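Notebook, burger bench
Wednesday, January, started 3:40 pm
Present: me (Baptiste), Si-eun, Joon-young. Yaroslav in and out, mostly when there was cheese.

Carrying on from the last entry, where I wrote "gripper force probably fine." Gripper force was not fine. The top bun came out with a waist. Joon-young has since rewritten the close routine so it stops on contact instead of on optimism, and that's what we ran today.

Setup same as before. Tray in the middle, cabbage and lettuce in the divided tub at the far end, everything that has to be grabbed flat-on standing in the clear holders either side. Si-eun re-taped the rails before we started and would like it recorded that they are now parallel. Recorded.

Speed cap at 300 mm/s for the free moves, way down for anything near food. Joon-young wants to raise it. Joon-young also wanted to raise it the day of the lettuce.

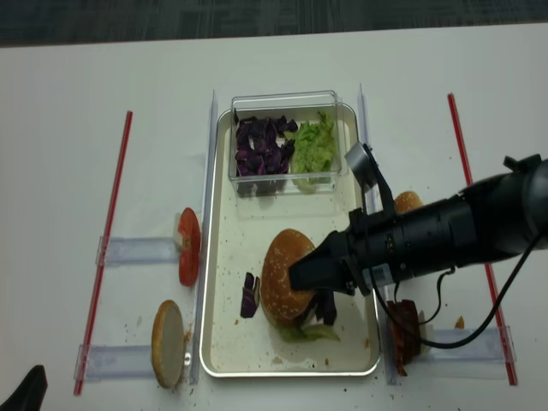 The last move is still the one that costs us marks. Dirkine rules say the top bun has to sit on the stack with no overhang past the bottom one, and the judges apparently carry a ruler. Our placement is good until the fingers open. Then one finger lets go a hair before the other and the bun gets a little shove sideways. Joon-young blames the left finger pad. I blame the shredded lettuce, which has the structural qualities of shredded lettuce. Si-eun suggested we do both pads and press the greens down first, and was annoyingly calm about it.

Tried:
- opening at half speed. Better.
- opening at half speed and lifting at the same time. Worse, took the bun along for the ride.
- small downward press, pause, then open. Best so far. Keeping it.

The press depth is hard-coded for now (3 mm below first contact). I know. It's on the list.

Other business. Garnish pickup is okay but messy. The Bindale planner treats the cabbage as one solid lump and goes for the middle every time, so once there's a dent in the pile it keeps visiting the dent. Yaroslav says to randomize the pick point. He says that about most things, but here I think he's right. Crumbs don't bother the vision at all, which surprised me given how long we spent on the crumb filter. Si-eun asked if we can delete the crumb filter. I said let's wait. I wrote a lot of the crumb filter.

Team Ellex posted their practice run and it's quick. Their burger is also cold cuts on a roll, so I'm choosing to feel fine. 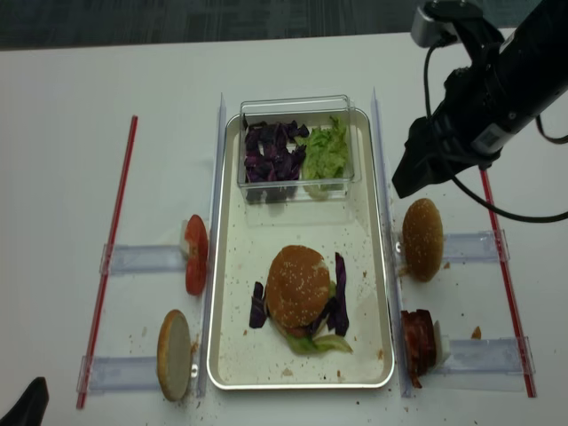
Burger in the tray with the top bun on, cabbage out both sides.

The overhanging cabbage is legal, I checked twice. Rule only covers buns. Whether a judge enjoys looking at it is a separate matter and worth about 12 points under "presentation," so we should trim the portion anyway. Si-eun will drop the grab width a notch and see.

Abrehet stopped by at the end, read the log over my shoulder and asked why the release step has a comment saying "please." It's been removed. She also wants the season's runs in the shared folder by next session, with file names a person could understand. "final_final_bun" doesn't count.

To do:
- new pads, both fingers (Joon-young)
- press depth out of the code and into the config file (me)
- random pick point for garnish (Yaroslav, since it was his idea)
- order more sesame buns, same brand as now, the seedless ones confuse the detector
- email Hwang about the spare cable, again
- wipe down the tray properly. The last wipe was mine and I've been told.

Packed up late. Script is saved on the bench laptop, not on mine this time.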